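Clesari: folding clothes from hand-held gripper recordings

Clesari is a set of demonstrations and training code for learning to fold garments without teleoperating a robot. People fold clothes on the floor of an ordinary room using hand-held grippers, and a policy trained on those recordings is then run on a two-arm robot. This file covers what is in the release, how to load it, and what we found when we trained on it.

Status

Version 2 of the data, version 1 of the code. The July update replaced the pose tracks for every episode. If you downloaded before then, fetch the poses again; the video files have not changed.

What is in the release

- 2,000 training episodes, each one a single garment from first touch to release
- a held-out set recorded in homes that do not appear in training
- gripper pose and finger opening for each time step
- garment type and colour, as free text
- the Dridanbridge training script and two config files

Loading

Run the fetch script from the top folder, then point data_root in the config at the result. Episodes are stored one per folder. The loader, Nullow, reads the fisheye video as it is and leaves the black corners in. Set undistort to true if you want flat images, but see the results below before you do.

Method

The policy is a diffusion model that takes two past images and the gripper state and predicts the next 16 actions. Actions are relative to the current gripper pose, so no room calibration is needed. We train on left and right grippers together and feed both views to one shared image encoder.

Results

We compared three settings on the held-out homes: fisheye images, undistorted images, and fisheye images with absolute actions. Fisheye with relative actions did best on every garment type. Undistorting cut away the sides of the view, and the policy then lost track of sleeves more often. Absolute actions worked only when the robot stood close to where it had stood during tuning.

Training on the first 1,000 episodes gave a policy that could fold trousers but often failed on long-sleeved tops. The full set helped most with the tops. Dark clothes remain harder than light ones – the model seems to miss the edge of a black garment when it is lying on itself.

Views and surroundings

Rooms were left as they were, with bedding, furniture and other clothes in view. 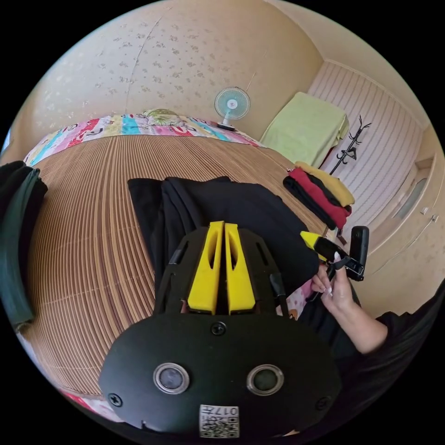
Known problems

- Poses drift in episodes where the gripper is held very close to the cloth. These carry the flag drift_suspect.
- Free-text garment labels are not consistent. "Jumper", "sweater" and "top" overlap.
- Floor mats with fine slats can upset feature tracking. The Holovko tracker copes better than the one we used for version 1, but check the flag.
- There are no wet clothes and very few items with buttons.

Licence

Data for research use only. Code under the MIT licence.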